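**Trying the Dobos head-camera kit for one month: my thread** (1/13)
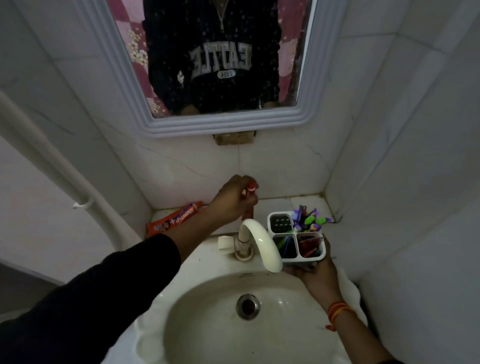

What does Benora pay you for, exactly?
For accepted minutes of ordinary housework and washing-up-type tasks, recorded from your own head. They sell the recordings to teams who train home robots.

2/13
I am Zsófia. I am not a robot person, I do bookkeeping from home. I signed up in October, after my neighbour Idris Prothero told me he was doing it. Several people asked me if it is worth the trouble, so I write it here in pieces.

3/13
The kit comes in a grey box by courier. Inside: the Dobos camera on a headband, a battery with a clip for your belt, two cables, a cloth, and a printed card with the rules. You pay nothing, but you sign that you will return it in good condition.

4/13
Weight. For the first few minutes I did not feel it. After half an hour I felt it very much, above the left ear. I moved the battery cable to the other side of the band and it became better. The card does not mention this.

5/13
The app is called Turkum. You choose a task from a list ("tidy the bathroom sink", "fold towels", "put away groceries"), you say the name of the task aloud, you start. A short beep means it is recording. A long beep means something is wrong, and you must look at the phone to learn what.

6/13
The sink tasks are my favourite ones. They are short and you don't need to prepare much. You take the toothbrush holder, you take out a brush, you put things back, and both hands should stay in view. The app is strict about the hands. If they leave the view for too long, that minute is not counted.

7/13
Mirrors. I wrote to support about them before my first bathroom session. The answer came from a real person and it was clear: your clothes and hands in a mirror are OK, your face is not. If your face appears, they blur it before anyone buys the recording. I would prefer to see the blurred version myself, but at the moment you can't.

8/13
My numbers. I recorded 500 minutes in total and I sent everything. The first rejections came fast: 17 clips in the first batch, nearly all for the same fault. I was looking at the next thing before my hands had finished with the first one. Now I keep my eyes on my hands and it goes through.

9/13
What I did not like: the rejection messages. "Clip does not meet standard (4)." You must open a separate page to find what (4) means. It means the light was too low. Why not write "too dark"? I have told them this two times.

10/13
Someone asked me if the robots can already do these tasks. I can only tell you what I saw. Benora invited a few of us to a video call where a robot called Jiditz put cups on a shelf. It was slow and careful, and it dropped one. The engineer was very polite to it. I don't know how it would manage with a toothbrush, they are thin and they roll.

11/13
Payment arrived on the day they promised, to the cent. For me this is important and I want to say it clearly. The rate is better for kitchen tasks than for bathroom tasks, and I could not find the explanation for that on their site.

12/13
Who should try it: people who are at home anyway and have patience with small rules. Who should not: anybody who shares a bathroom or kitchen with a person who doesn't agree to be recorded. You have to ask everybody in the home first, and they must sign too. My sister said no for her visits, so when she is here the camera stays in its box.

13/13
I keep the kit for one more month. I will do mostly kitchen, and I want to test the newer headband, which Idris already has and says is softer. If you have a question about the contract, please write it under this post. I have the paper beside me and can look up the exact words for you.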